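살림 이야기 > 부엌과 천

체크무늬 행주를 개는 저녁

저는 빨래 중에서 행주 개는 일을 제일 좋아해요. 수건은 크고 양말은 짝을 찾아야 하는데, 행주는 손바닥으로 쓱쓱 밀어서 접으면 끝이니까요. 그래서 늘 맨 마지막까지 아껴 두었다가 저녁 설거지 끝내고 차 한 잔 옆에 두고 천천히 갭니다.

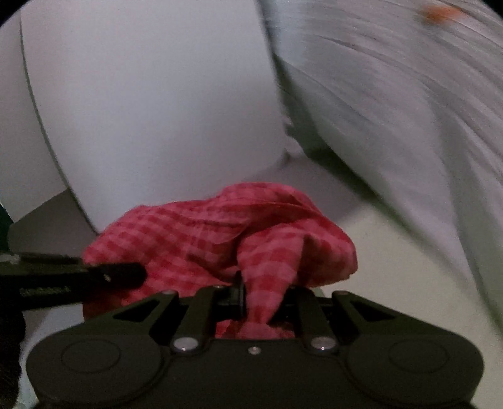 작년 12월에 부엌 서랍을 한번 싹 뒤집은 적이 있어요. 언제 샀는지도 모르는 행주가 끝도 없이 나오는데, 얼룩진 것, 올이 풀린 것, 사은품으로 받아서 물을 하나도 안 먹는 것까지 참 골고루더라고요. 그날 마음먹고 낡은 건 걸레로 내리고, 부엌에는 체크무늬만 두기로 했습니다. 어릴 때 외할머니 댁 밥상에 늘 빨간 체크 보자기가 덮여 있었거든요. 그걸 살짝 들추면 계란말이가 있고, 어떤 날은 찐 감자가 있고... 지금도 빨강이랑 분홍이 섞인 체크를 보면 괜히 배가 고파져요. (남편은 그냥 제가 늘 배고픈 거라고 합니다만.)

요즘 제일 자주 꺼내는 것도 빨강 분홍 체크예요. Uneck이라는 작은 천 가게에서 한 장에 3000원 주고 샀는데, 처음에는 풀기가 있어서 뻣뻣하더니 몇 번 삶고 나니까 아주 보드라워졌어요. 그릇 닦기에도 좋고, 빵 바구니에 깔아도 예쁘고, 반죽 덮어 둘 때도 이만한 게 없습니다. 처음 빨 때는 붉은 물이 빠질 수 있으니 꼭 따로 빠세요. 저는 귀찮다고 흰 속옷이랑 같이 돌렸다가 온 식구가 한동안 분홍색을 입고 다녔답니다!

삶는 건 여전히 옛날식이에요. 큰 냄비에 과탄산소다 한 숟갈 넣고 약한 불로 10분, 불 끄고 그대로 30분. 그다음 맑은 물이 나올 때까지 헹궈서 탈탈 털어 널어요. 털 때 네 귀퉁이를 잘 당겨 두면 체크 줄이 반듯해져서 다림질을 안 해도 됩니다. 물론 바쁜 날은 그냥 뭉쳐서 바구니에 던져 놓지만요.

접는 방법은 두 가지를 써 봤어요. 세로로 세 번 접어 세워 넣는 게 꺼내기는 편한데, 서랍이 얕으면 자꾸 위가 걸려요. 우리 집 서랍은 얕은 편이라 결국 네모나게 접어 눕혀 두는 쪽으로 돌아왔습니다. 다음에는 Curkcombe에서 봐 둔 파란 체크도 한 장 들여 볼까 해요. 빨강이랑 나란히 두면 어떨지 벌써 며칠째 고민 중이에요.

2023-08-02
조회 2489

이 카테고리의 다른 글
- Pandance 빵 바구니, 일 년 써 본 이야기
- 여름 행주 냄새 잡기
- Gautier 냄비 탄 자국 지우기
- 얕은 서랍 정리, 두 번째 시도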